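Flultdale Eats: a list of places to eat when you're staying out of town

Hi! I'm Mireille Tessier and this is the read-me for my little spreadsheet of cafés, pubs, bakeries and hotel dining rooms in and near Flultdale.
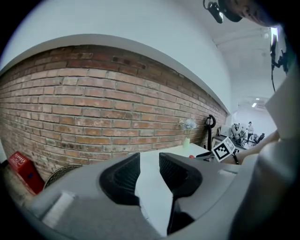 I started keeping it after one too many evenings driving back from the lake with a hungry car and every kitchen shut by 8 p.m. The tourist brochure is lovely but it doesn't tell you who's still cooking, so I wrote it down for myself, then for my sister, and then people at the campground kept asking for a copy (hello to all of you!).

What's in it

There are 31 places in the file, one per row. Most are in Flultdale proper, a handful are out along the Pliltville road, and two are resort restaurants that will seat you even if you aren't a guest. Ring the Courtois first, though - they hold tables back for their own people in summer.

The columns

name - what the sign says, or what locals call it if there's no sign
town - Flultdale or Pliltville
kitchen_close - last food order, 24-hour clock, which is often well before the doors close
winter - yes, no or ask
kids - yes means there's a proper kids' menu, half means they'll do you a plain grilled cheese
price - what I paid for a main, in dollars, before tip
notes - me rambling, up to 700 characters

A blank means I don't know. Please don't read it as a no!

Things to watch for

Winter hours were last checked in January and they wander. The Wostus bakery changes its hours whenever the owner's daughter has a hockey tournament, so I've put "ask" and left it there. Prices are from whenever I last ate, and I haven't been back to the Pliltville fish place since they changed the menu.

I also like pie more than is reasonable. Keep that in mind when you read the notes.

Using it

Copy it, print it, stick it on your cottage fridge, I don't mind. If you run a rental and want to put it in your welcome binder, go ahead, just leave my name on it so people know who to grumble at. Corrections are very welcome, especially closing times - tell me which row and when you were there.

Still to add: patios, and who lets dogs in.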